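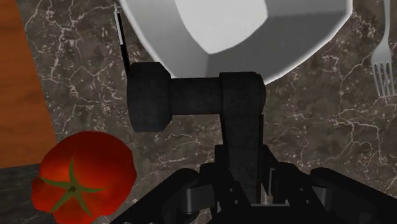
A simulated kitchen worktop with a robot gripper, a bowl, a fork and a tomato.

Search this site Enter keywords Go

Kitchen robots still slow at clearing up, trial finds

2 April 2018
By the Unby technology desk

Robots are getting better at picking up bowls and cutlery but are still a long way from tidying a kitchen without help, according to results published by the engineering firm Pridier.

The company tested its control software on 782 attempts at simple kitchen jobs, all of them carried out in computer simulation. The jobs included moving a bowl to one side, lifting a fork from a worktop and putting a tomato on a board.

Bowls gave the least trouble. Forks were harder, as they lie flat and leave very little for a gripper to get hold of. Soft food was the other weak point - the software often closed too far on a tomato, which in a real kitchen would mean a mess to wipe up.

Pridier said the software completed 57 per cent of the jobs at the first try. Most of the failures came when two items were close together and the gripper knocked one while reaching for the other.

Running the tests on a computer lets the firm change the layout, the lighting and the worktop surface in seconds. Patterned stone was used for many of the runs, as busy surfaces can make it harder for software to find the edges of an object.

The next stage will use real equipment. Pridier plans to put two arms into a staff canteen at its Grustow site in December, where they will be asked to clear trays and sort cutlery after lunch. Staff will be on hand to stop the machines if needed, and the arms will not handle knives or hot food.

Sarkar, a catering supplier which is paying for part of the work, said it was interested in washing-up areas first and had no plans to use the arms for cooking. It expects people to go on doing most of the clearing for several years.

A version for the home is further off. Pridier said it had not set a price or a date, and that a household machine would have to cope with cupboards, pets and children - none of which have been part of the tests so far.

The firm will publish the canteen results when that trial ends.

Contact the newsdesk | Copyright Unby | Back to top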